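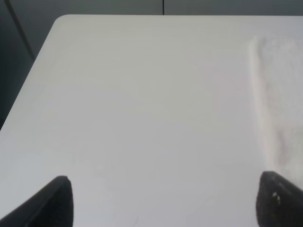

A folded cloth on one of the white tables at the Hallstead linen room.

Hallstead linen room reopens with new folding tables

The shared linen room at Hallstead opened again on 16/01/2019 after being closed for most of December. The old trestles are gone. Residents now have nine white tables with smooth, matte tops and rounded corners, supplied by the furniture firm Bunnag.

The room serves the apartments on Stodberg Street and is used mainly for folding, sorting and ironing. It also handles the napkins and tablecloths for the dining hall next door, which are washed off site by Hilis and come back in bags to be folded by hand.

Complaints about the trestles had been coming in for a long time. The boards had rough edges that caught on loose weaves, and the varnish had worn through in places. A light-colored sheet laid on them often picked up a brown mark and had to go back in the wash. Two of the boards had also warped so badly that a stack of towels would not stand straight on them.

The new tops can be wiped down with a damp cloth and mild soap. Users are asked to keep irons off them – ironing boards are still kept along the back of the room, and there are outlets beside each one. Dye can be a problem too, so new jeans and dark towels should be fully dry before they are put down.

Tables cannot be reserved. During the busy hours, from late afternoon until the room closes, each household is asked to use one table and clear it when finished. Items left on a table at closing time will be folded and moved to the shelf by the door, where they will be held for 17 days. After that they go to the clothing bank. The old rule of one week caused arguments last summer, when several people came back from vacation to find their bedding gone.

Dining hall linen will be folded in the mornings only. Napkins are folded in quarters and tablecloths in eighths, with the hem on the inside, so that they fit the drawers in the serving area. A card showing the folds has been put up next to the sink.

The room was repainted as well, and the lights over the tables were replaced. The work took roughly two weeks longer than planned after the first delivery of tables arrived with the wrong legs and had to be returned. The dryers were not part of the project. One of them is still out of order, and a part is on its way.

Charges stay the same. Washer and dryer tokens are sold at the front desk, and tokens bought before the closing are still good. Use of the tables is free for all residents, and guests may use them when they come with a resident.

Anyone who left linen in the room before it closed can ask for it at the front desk. Several bags are still there – mostly pillowcases and dish towels, along with a quilted bedspread in a zippered cover.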